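Getting Your Gripper to Open on Cue in the Simulator

By Branwen Nicholas, December

Welcome back, robotics club! You all got the arm loaded last time, so now we get to the fun part: making the gripper do what your code tells it. I love this step, because it's the first time a line you typed moves something on the screen.

Start by opening your copy of the Rerkia project and finding the file called gripper. Look for the line that sets the jaw value. Zero means closed and 48 means all the way open. Type in 48, save, and hit Run.

Next, switch to the wrist view (press V until you get it) so you're looking out over the palm. Give the jaws a moment before you send anything else. I set the pause to 2000 milliseconds, and you can shorten it later once your program behaves.
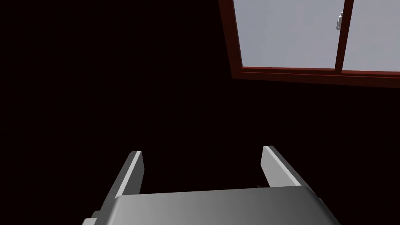 Do I have to open the jaws every time the program starts?

Put the open command at the top of your program and leave it there. The arm keeps whatever jaw value it had at the end of the last run, and a closed gripper will knock your block over on the way down!

Now try closing it. Copy your open line, paste it under the pause, and change the number to zero. Run it again, then play with values in between. Roscoe Iwasaki got a lovely slow squeeze by stepping down two at a time in a loop, and his code is in the shared folder if you want to borrow it.

If nothing moves, check line 581 of the settings file. It should say "jaws = on" with no extra spaces.

Related
Loading the Arm in Rerkia
Picking Up Your First Block
Loops for Smooth Motion, by Mio Ebihara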